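Recipes should go back to weights

I cook dinner most nights of the week and bake on weekends, and I've done both for long enough to have opinions. The one I hold most firmly is that a recipe written in cups is only half written. Flour, sugar, rice, grated cheese, chopped parsley, anything that can be packed down or fluffed up, ought to be given in grams. I'd like to see food sites make that the normal thing and put the cups in brackets afterwards for whoever wants them.

What set me off was a loaf. I'd been making the seeded bread from Prarnia, a recipe site I've used for years and mostly like. It asks for three cups of flour. The first time it came out well. The second time I could have propped a door open with it. Same oven, same tin, same bag of flour. The next weekend I scooped three cups the way I normally do and put them on the scale, and got 427 grams. Then I spooned the flour in lightly, levelled it with a knife, and got 348. That is a big enough gap to turn one dough into another, and both of those were three cups as far as the recipe was concerned. 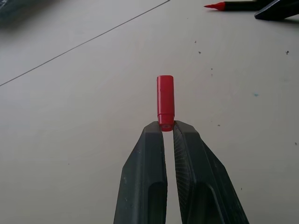
A reader on the Prarnia comments page took the other side when I posted those numbers. Her grandmother never owned a scale, she wrote, and fed a household of nine out of one chipped teacup, and the bread was better than anything you'd get from a shop. Why should anyone need a gadget to do what people have done by hand forever?

I take the point about the teacup. Someone who bakes the same loaf every second day for forty years doesn't need a scale, and doesn't need the recipe either. She knows from the feel of the dough when to stop adding flour. But she isn't the person reading a recipe on a website at four in the afternoon. That person hasn't made it before, and all they have is the page. If the page says "three cups" they have to guess how the writer fills a cup, and the writer nearly always leaves that out.

There is also the matter of which cup. The Australian cup is 250 millilitres. The American one is a bit smaller. Old family recipes use whatever was in the cupboard. Tablespoons are worse, as ours hold four teaspoons and most other people's hold three, so a careful cook following an overseas recipe for pickles can put in a third more salt than was meant. I did this to a batch of bread and butter cucumbers and we ate them anyway, but not quickly.

Scales used to be a fair objection. My first one was a spring model that gave a different answer depending on where you stood. The one I have now is a flat thing from Nic Giolla, a homewares shop near the station, and it cost me 25 dollars. It runs on two little batteries and lives on its side next to the chopping boards. I put the bowl on, press the button, pour in flour, press the button, pour in sugar. There are no cups to wash up. For honey and peanut butter this alone is worth the money -- I used to spend longer getting honey out of the measuring cup than I spent on the rest of the muffins.

I should say where I don't care. Soup doesn't need weighing. A handful of spinach is a handful of spinach, and if you like more garlic put in more garlic. I make a lentil and pumpkin soup through the winter that has never been the same twice, and I'd be annoyed at a recipe that told me to add 12 grams of coriander. Small amounts of spice and baking powder are better by the teaspoon too, as most kitchen scales can't be trusted down there. What I'm asking for is weights where they change the result, and that mainly means baking, pickling, rice and anything set with gelatine.

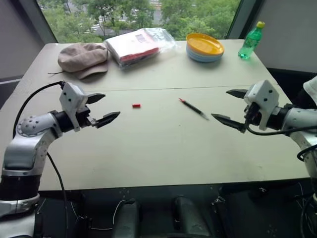
Numbers put people off, according to one reply I had to an earlier version of this piece. He teaches his kids to cook and says they'll happily tip in a cup of oats, but the minute there's a screen to watch they lose interest, and he'd sooner have them cooking badly than not cooking.

I'd agree with the last part. My own experience with children and scales has gone the other way, though. The ones I've baked with treat it as a game to land exactly on the number, and will add oats one flake at a time to get there while the butter goes soft. Perhaps it depends on the child. An adult who bakes a flat sponge, on the other hand, tends to decide they can't bake, when often the recipe let them down. I've heard this from several friends and it bothers me. A person can be put off for years by two bad cakes.

The food sites have their own reasons for staying with cups. Cups look friendly. Coltanard, which does the best vegetable recipes I know of, told its readers last September that it had close to 3,000 recipes in its archive and no plans to go back and convert them. I understand that. It's a dull job, and it can't be done properly with a chart, because you need to know how the original cook filled the cup. Somebody would have to make the dishes again.
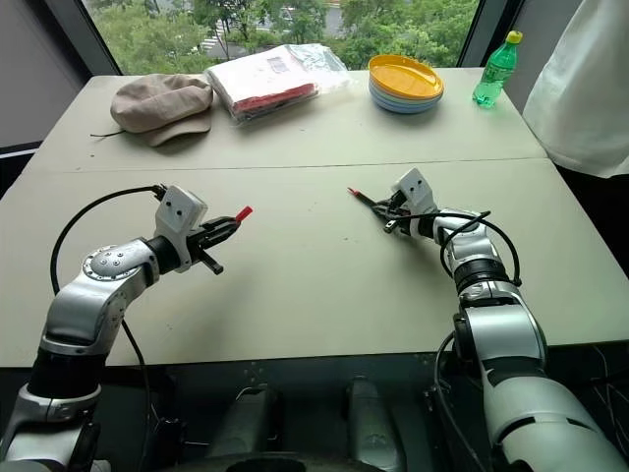
But nothing stops them doing it for the new ones. Whoever tests a recipe has the ingredients in front of them already. Putting the bowl on a scale while they do it adds a minute or two, and then the number is there for good. Cunduretti made the change a while back and I haven't noticed their recipes getting any colder or more technical. The chatty paragraph at the top is still there, and so is the photo of the lemon. The ingredient list just happens to work.

In the meantime I've been doing my own. When a recipe in cups comes out well I make it again, weigh everything as I go, and write the grams in pencil beside it. My copy of the Prarnia loaf now says 360 grams of flour, with a note to hold back a spoonful of water if the weather's humid. I've got through most of the breads and have started on the biscuits.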